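Chapter 4
Wear and Surface Damage

Learning goals
Tell abrasion from corrosion on a metal surface.
Describe a worn area in words another inspector can use.
Decide when wear needs repair.

Key terms: abrasion, adhesion, scuff, base metal, wear rate

Every surface that touches another surface loses material. The loss may be too small to notice in a day, but over months it changes how a part fits and how long it lasts. In October, the Berrada packing plant replaced 47 chute liners. Nayara Magalhães, the plant's maintenance planner, went back through the inspection sheets and found that 2 of the chutes had been marked "fair" for a full year with no other comment.

A word like "fair" gives the next reader very little to work with. A useful record names the type of mark, its place on the part, and its direction. Scratches that run the same way often point to repeated sliding contact. Stains with no change in texture may be only residue and should be cleaned before they are judged.
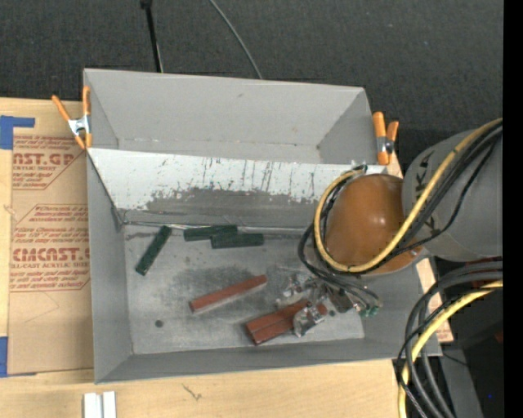
Figure 4.1 Two-section metal bin. Note the vertical scratches on the divider and the stains on the lower floor.

4.1 Abrasive Wear

Abrasive wear occurs when a hard material moves across a softer one and removes some of it. The hard material may be a second part or loose grit caught between the two.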